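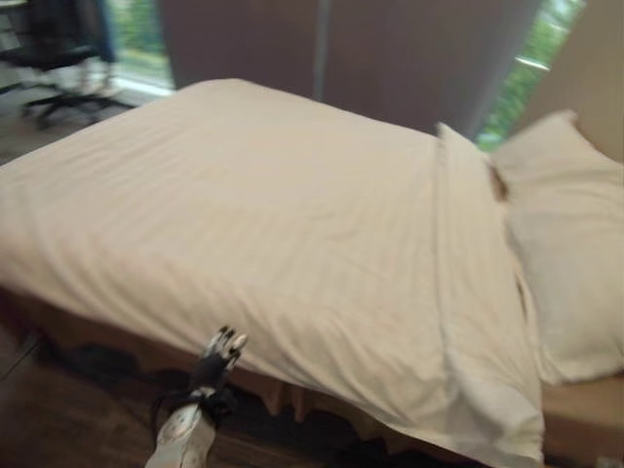 Fórum > Percepção e controle > Manipulação de tecidos

Segmentação da borda do edredom falha quando a cabeça se move

Tharindu Haque
4 de janeiro de 2022

Estou usando o Hindel para achar a barra do edredom e passar o ponto de preensão ao planejador. O edredom é claro, com listras tom sobre tom na diagonal, e a borda de cima fica dobrada. Com a câmera da cabeça parada, a máscara sai boa. Quando o robô gira o tronco para aproximar a mão esquerda, a imagem borra e o detector passa a marcar a dobra de cima como se fosse a barra lateral. O planejador então manda a mão para o meio do colchão e aborta por colisão.

Treinei com 2.983 quadros, 591 deles com borrão. Já baixei o limiar de confiança e não mudou nada. Alguém resolveu isso sem trocar de câmera?
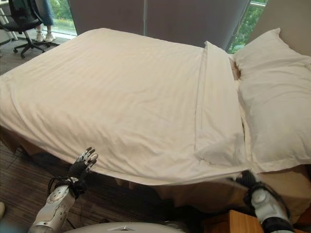 As duas mãos na borda da cama, vistas pela câmera da cabeça.

Menaka Mridha

Não mexa no limiar. O problema é usar a máscara de um quadro só. Eu faria assim:

Descarte quadros em que a velocidade angular da cabeça passa do seu limite (use a IMU, o filtro de nitidez pela imagem erra muito em tecido liso).
Guarde a última borda boa no referencial da base, não no da câmera. Com a cinemática da cabeça calibrada, ela continua válida enquanto ninguém mexer no pano.
Só aceite uma borda nova depois de 6 quadros seguidos concordando.

Para separar dobra de barra, use profundidade. Na barra há um salto grande para o chão ou para a base da cama; na dobra o salto é pequeno – a espessura do tecido e pouco mais. Depois que a primeira mão encosta, congele a percepção e siga com controle de força.

Mahfuz Bepari

Aqui aumentei a exposição e melhorou um pouco. Tenta aí.

Huguette Lavoie

Cuidado com a resposta do Mahfuz: exposição maior aumenta o borrão. Reduza o tempo de exposição e compense no ganho. Se houver janela atrás da cama, fixe a exposição por uma região em cima do edredom, senão o automático muda a cada giro. Concordo com a Menaka quanto ao referencial da base, mas confira o atraso entre a imagem e as juntas. No meu caso eram 13 ms e já deslocava a borda.

Tópicos relacionados
Calibração mão-olho com duas mãos
Hindel: exportar máscaras para o planejador
Detectar contato com pano sem sensor tátil
Sincronizar IMU e câmera

Contato | © Comunidade Zelteseo | Voltar ao topo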